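The Eighth Pound
by Torquil Dow

Dimas Ismail had eight pounds to lose when he got off the plane, and by the night before the weigh-in he had lost seven of them.

He sat on the closed lid of the toilet in room 716 with a towel over his head. The bathtub was full and too hot to look at. Lok-yiu Chien had her hand in it up to the wrist and was watching the clock on her phone.

"Ten minutes in," she said. "Then out, then wrapped up on the bed."

"Then again."

"Then we see."

He got in. It hurt the way it always did, first at the ankles and then everywhere. She had trained him since he was sixteen, in a room over a tire shop that everyone called Sakik after the old sign on the door, and in all that time she had never told him a cut would be easy. He put his head back and looked at the vent in the ceiling.

Pramerora had given him the fight on short notice. The man who was supposed to meet Jaxon Bergeron had broken a hand, and the matchmaker had called the gym and asked who they had at flyweight. Chien said no one. Then she hung up and looked across the mat at Dimas, who was a bantamweight on a good day, and called back.

The money was better than anything he had been paid before. His mother's roof needed doing. He had said yes before she finished telling him the name.

"Time," Chien said.

She and Sławomir Głowacki lifted him by the armpits and walked him to the bed. Głowacki was the cutman. He had packed three sweaters for a city where it was hot at midnight, and now all three went over Dimas's legs, with the hotel blankets on top. Only his face was left out. Chien wiped the sweat off it with the edge of a card key so that more would come.

"Talk to me," she said.

"About what?"

"Bergeron's left leg."

"Heavy on it. He steps, he plants, he throws the right. When he plants I kick the calf."

"And after you kick?"

"I'm not there anymore."

"Good. Again."

He said it again. His tongue felt too big. Down the hall somebody was laughing at a television, and he hated that person more than he hated Bergeron, whom he had met once in an elevator and who had held the door for him.
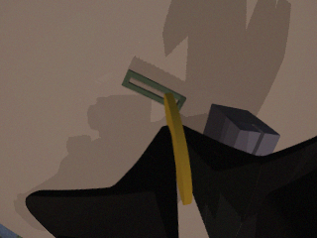
Green frame with yellow strip. Computer rendering.

They put him on the scale at one in the morning. It was Głowacki's own scale, wrapped in a beach towel for the trip. Chien bent down to read it and took a while standing up.

"Point six over," she said.

"I'll sleep it off."

"You'll sleep off half of that. Maybe."

"So one more bath."

She didn't answer. She went to the window and stood with her back to him. He knew what she was thinking about because everyone at the gym knew. There had been a boy named Đoàn, before Dimas's time, who had done one more bath. He had lived. He drove a delivery van now and came by sometimes to watch sparring, and he never stayed for the whole session.

"Stand on one leg," she said without turning around.

He stood on one leg. He stayed up, but he had to touch the wall.

"Other one."

He touched the wall again.

"Okay," she said. "No bath."

"Coach."

"You sleep. In the morning you get on their scale and we find out. If you miss, you miss. They take a piece of the purse and Bergeron decides if he wants the fight."

"It's my roof money."

"It's twenty percent of your roof money. I can count."

He wanted to argue, but arguing needed spit. He lay down on top of the blankets. Głowacki folded his sweaters one at a time and put them back in the suitcase, wet as they were.

He slept in pieces. At four he woke and thought he heard water running, and got as far as the bathroom door. The tub had been drained. Chien was asleep in the desk chair, which she had pulled across the doorway, with her shoes on and her feet against the frame. He could have stepped over her. He looked at her feet for a minute and went back to bed.

The weigh-in was in a ballroom with the chandeliers turned off. There were maybe 400 chairs and hardly anyone in them. Bergeron went first and made it with room to spare, and drank from a gallon jug before he was off the platform.

Dimas took off everything. Two men from the commission held up a towel. He breathed all the way out and put his arms down at his sides and looked at the exit sign.

The man at the scale moved the weight with one finger, moved it back, and waited for the bar to settle.

"Point two over," he said.

There was an hour allowed. Chien already had the sauna suit out of the bag. She looked at him, and he saw that she was really asking.

He lifted his left foot and stood there behind the towel. The room tilted and he put his hand on the commissioner's shoulder.

"No," he said. "I'll pay it."

Across the platform Bergeron had stopped drinking. He talked to his manager for a moment and shrugged. Then he came over and held out his hand, the one without the jug.

"Tomorrow, then," he said.

"Tomorrow," said Dimas. Głowacki put a bottle in his other hand with the cap already off, and told him to go slow.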